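Fri 16 June

Filed under: spending less, Mustudbridge

The capsule wardrobe people have moved on to kitchens, and I'm told I should own 110 things. Total. Forks included. I read the whole Plandero guide on my lunch break, then read it again at home with a pen, and I still can't work out who it's for.

I should say I'm not a hoarder. When I moved to Mustudbridge in 2017 I did it in one van, and I was pretty smug about that for a year or so. But there's a difference between not wanting much stuff and paying someone to tell you which stuff not to want. The guide is free, sure. The "starter set" at the end of it costs $331, and as far as I can tell it's a box of things I already have, in beige.

My main problem is with the idea of the forever item. Buy one good one and you'll never buy another. I've heard this about pans, coats, umbrellas, and now apparently a dish brush. I bought a forever pan in March. The handle is already loose. I wrote to Tavares, the shop that sold it to me, and got back a very friendly message explaining that loosening is part of how the pan settles in. Maybe! I'd like to see the study. 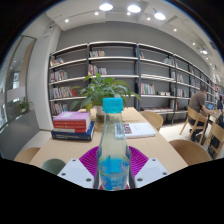
Then there's decanting. The theory goes that if you pour everything you buy into matching containers, your home calms down and so do you. I've tried it twice. The first time I ended up with a jar of white powder that could have been baking soda or cornstarch, and I found out which one it was through pancakes. I have no quarrel with packaging that looks like packaging. Give me a clear bottle with a loud turquoise screw cap and I can find it from the other side of the room before coffee. Swap it for frosted glass with a little bamboo lid, next to five others just the same, and I'm opening and sniffing like a dog at a picnic. Also the old containers go in the trash, so I'm not sure what we saved.

People in the comments last time said I was missing the point and that it's about intention. Fine. I've intended to use up a bag of lentils for two winters now and they're still up there.

What has worked for me is dull. I stopped going to the Praltley outlet on weekends when I had nothing to do. I keep a list on the fridge and wait until something has been on it for a couple of weeks. Half of it gets crossed off, usually the half I was most excited about. The potato ricer is still on there. I borrowed one from work and I'm trying to decide if I like riced potatoes or just like the squishing.

If anyone has bought the starter set with their own money, tell me how the brush is holding up. I'm only interested if you've had it for at least six months. Comments are open until I get tired of the spam.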